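The Folding Table at Tasstead

The textile care program at Tasstead begins with a plain surface. Students in the introductory course spend their first sessions at a pale wood-grain table, working on small white items of the kind found in any household linen drawer.
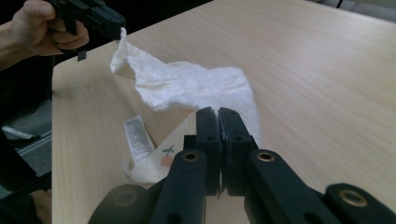
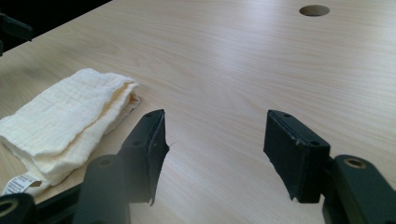
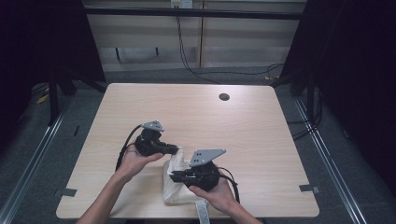 White items on the work table at Tasstead.

Khurram Warraich, who directs the program, regards white cloth as the most demanding material a beginner can be given. Creases show at once, and an edge that has been turned under carelessly is difficult to hide. The course therefore devotes 27 hours to folding before any student is admitted to the pressing room.

The method taught is known within the program as the Arnardóttir fold. The item is lifted by one corner, allowed to hang, and laid down along its longest side. The ends are then brought inward, and the bundle is smoothed from the center toward the edges. Soft weaves with a crinkled texture are folded loosely, as firm pressure flattens the surface.

Care labels receive particular attention. Students are instructed to leave the label accessible at the side of the bundle until the washing instructions have been recorded. Only then is it tucked inside. Items whose labels can no longer be read are set apart and washed at the lowest temperature.

Finished work is stored in the Olon collection, which at present holds 109 pieces. Shelves are kept shallow, with no stack higher than 10 items, and every stack is refolded in August along different lines to prevent permanent creases.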